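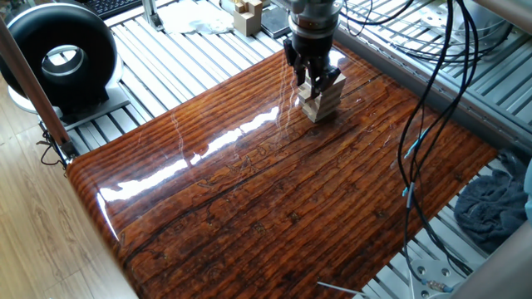 Wood as a material, notes for week 2
Gavin Mowat

Rough notes, tidy version goes up when I get to it. Bring the sample kit. If you missed the last one get notes off Chiyo Matsuda, she writes everything down.

Grain, figure, texture

People use these three like they're the same word. They aren't.

Grain = direction the fibres run, relative to the length of the board. Straight, spiral, interlocked, wavy.
Figure = the pattern you see on the face. Comes from grain, growth rings, rays, knots, colour, and how the log was cut.
Texture = size of the cells. Coarse (oak, ash) or fine (maple, pear).

So "nice grain" at the timber yard nearly always means nice figure. Fine in the shop, not in your assignment please.

How it's cut

Flat sawn (plain sawn, back sawn if you learned it here). Rings meet the face at a low angle. Cathedral arches. Widest boards, least waste, cups the most.
Quarter sawn. Rings close to square with the face. Straight lines, ray fleck in oak and silky oak. Stays flatter. Dearer.
Rift sawn. In between. Used for legs because all four sides look alike.

Draw the log end and mark all three. Do it now, it takes a minute and it's on the test.

Movement

Wood takes up and gives off moisture until it matches the air around it. Equilibrium moisture content, EMC from here on.

Along the grain: almost nothing. Ignore it for furniture.
Radial (across the rings): some.
Tangential (around the rings): most. Often near double the radial, check the table for your species.

This is why a round dowel goes oval and a flat sawn board cups. The rings try to straighten out, so the cup faces the bark side. Draw that too.

Finish slows movement down. Does not stop it. A thick gloss lacquer still lets vapour through, just slowly. Finish both faces of a top or it will go in and out unevenly.

Crossed layers

Stack pieces with the grain crossing and each one holds its neighbour still, if they're glued. That's plywood. Odd number of plies so it's balanced either side of the middle. Thick version for buildings is CLT, same idea.

Not glued, each piece just moves on its own and no harm done. Drying stacks work that way, stickers laid across, air gets through. Keep the stickers directly over each other or you get kinks in the boards. Maricruz Serrano lost most of a load of blackwood to this, ask her.

Glued solid boards crossed at full width = trouble. Breadboard ends, panel glued in a frame. Splits by the second winter. Solutions: slotted screw holes, floating panel, glue the centre only.

Working it out

Movement = width x change in moisture content x coefficent for the species

Worked one. Board is 200 mm wide, flat sawn. MC drops from 12% to 8%, so change is 4. Coefficient 0.003 per 1%.
200 x 4 x 0.003 = 2.4 mm
So leave more than that in the groove. Now do 399 mm, same numbers. Should get just under 4.8. If you got 48 you've moved a decimal.

Use the tangential number for flat sawn, radial for quarter sawn. Mixing these up was the main lost mark in May.

Colour, quick

Heartwood darker than sapwood, usually. Extractives. Cherry darkens in light, walnut goes paler. Knots are branch bases, grain swirls round them, hard to plane, tearout on both sides. Resin bleeds through paint so seal first.

Reading

Hirose handout on rays, pages marked
Course reader p. 223, shrinkage table
Skip the chapter on steam bending, thats later

Exercise due July 16, 2026. One page, drawings by hand, label the bark side. Hideaki Miyazaki is marking and he will not guess what your arrows mean.

Next: joints that let things move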